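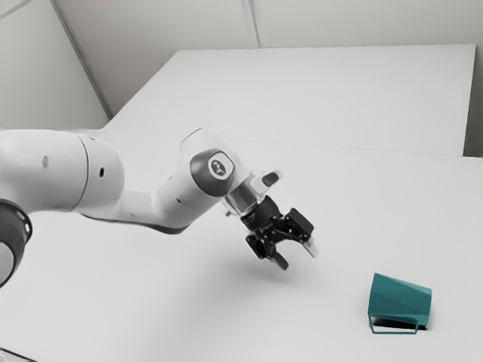

The mug on its side in the simulator, gripper open.

I've wanted to run a robot arm table at our open day for years, and in February I finally got my chance. If you're planning one of your own, here's how I set mine up, with the bits I'd change.

We did the whole thing in simulation on a big screen at the Hostow library. No shipping, no safety fence, and a reset button when a kid sends the mug flying (they will!).

Step 1. Keep your table bare. My first version had blocks, a bowl and a toy banana, and people spent their whole turn asking what the banana was for. I cut it down to one teal mug on a plain white table and the line started moving.

Step 2. Tip the mug over before you start. An upright mug is a bit too easy, and folks get bored watching. On its side, they have to think about where the fingers should go, and that's when they start talking to each other.

Step 3. Let the visitor move first. I gave each person a game controller and 2 minutes. Left stick slides the gripper over the table, right stick turns it, triggers raise and lower it, one button closes the fingers. Slow the top speed way down. Mine was at 18 percent by lunchtime and I wish I'd started there.

Step 4. Teach them "over, turn, down, close, up." I wrote it on a card and taped it under the screen. Yasmine Bensaid, who was helping me, had the little ones chanting it by 10 in the morning.

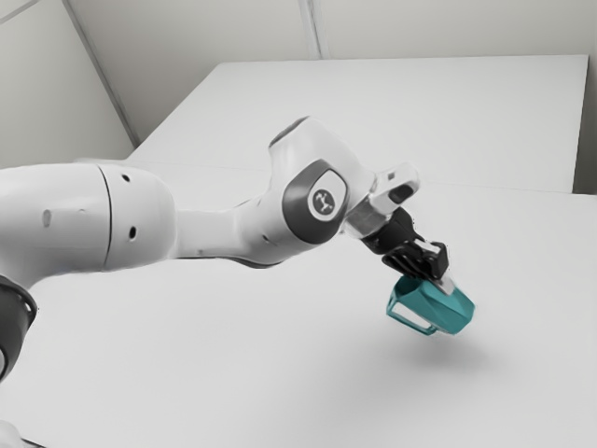
Do you need a powerful computer for this?
A mid-range laptop was plenty for me, once I turned the shadow quality down one notch.

Step 5. Lift, wait, then set it down. I ask people to hold the mug in the air while we all count to three out loud. If the grip is bad it usually slips during the count, so everybody gets to see why, and the next person tries a different spot.

Step 6. Save the good runs. I had a folder ready and played the best ones back during the coffee break, which got the biggest cheer of the day. Give yourself a spare controller too. I had one, and its battery died right after lunch, so that was a fun half hour!

Next time I want a second screen showing the view from the side. Judging height from one angle is tough.

14 shares | 3 comments

Sunita Prajapati
Trying this at our school fair. Did you let people set the mug upright again themselves?

Khalil Sabbagh
My daughter is still chanting over, turn, down. Thanks for that.

Niloufar Hassanpour
Slowing it down made all the difference for us too. Ours was scary fast out of the box.

We use cookies to remember your settings. Accept | Manage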